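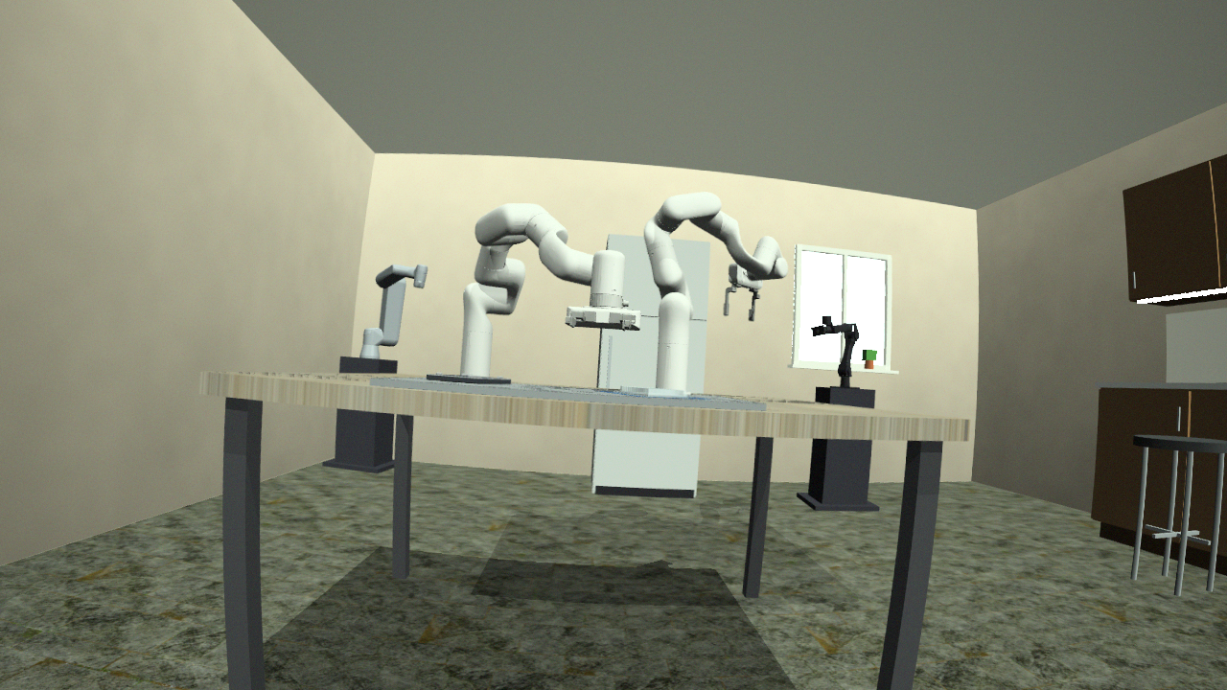 February, notebook 3, bench planning

Spent the morning on the equipment list for the two-arm bench. Damian Mösli wants a number he can take upstairs before the end of the month, so this is where it stands.

Layout in the sim is settled enough to buy against. Two arms on the one table, each with its own gripper. The wide gripper stays on the left arm and the two-finger one on the right. I tried them swapped and liked it less for the fridge jobs. The fixtures on the pedestals either side of the table stay in the model for now, but they are not on this order.

Arms: quotes in from Hamine and Gander. Hamine is cheaper per arm but charges for the controller separately, and the second controller is full price. Gander includes it. Once that is added in there is little between them, and Gander will hold the price for 30 days. Leaning Gander. Still need their answer on whether both arms can share one stop circuit.

Grippers: Magbanua can do the two-finger type from stock. The wide one is made to order. Spare fingers are 293 a set, and I have put down two sets. Damian asked if one would do. We went through three on the old bench, so I'd leave it at two.

Table: I had pencilled in reusing the one from the back store. Measured it and it is too short for the two bases at the spacing in the model, so a new one goes on the list. Allowed 900 for it, delivery included. Four legs, nothing fancy, but it must not rock. Ask whether the top can be drilled before we order -- last time we found out afterwards.

Cabling, mains and the stop buttons come to 531 from Vusano. That quote leaves out the cable trunking. Add it.

Kitchen side: fridge first, since most of the tasks use it. Second-hand is fine as long as the door handle is on the left like the model. Wall cabinet and worktop can wait for the next budget. The stool comes out of the canteen.

Not priced yet:
shipping on the arms
floor fixings
service contract, year two onwards
a second licence for the sim

To do: ring Gander after 2 pm about the stop circuit. Send Damian the sheet with the table line changed. Check the door width at the loading end before anyone orders a fridge.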